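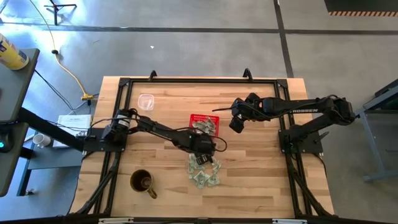
Prins adds matte clay to men's hair range

5 April 2023

Grooming label Prins has added a matte clay to its men's range, aimed at short and mid-length cuts. The product was developed at the company's Bridville lab under formulator Mpho Nkuna and is sold in 3 hold strengths.

The clay uses kaolin and beeswax in a water-based carrier. Prins says it rinses out without a second shampoo and leaves no shine under indoor light. The medium grade is meant for side parts and textured crops, while the firm grade suits quiffs and other raised styles.

Barber Cor Declercq, who tested the clay at his Otorach salon, recommends working a pea-sized amount through towel-dried hair, then blow-drying on low heat.

A fragrance-free version is due in September. Tubs hold 30 grams.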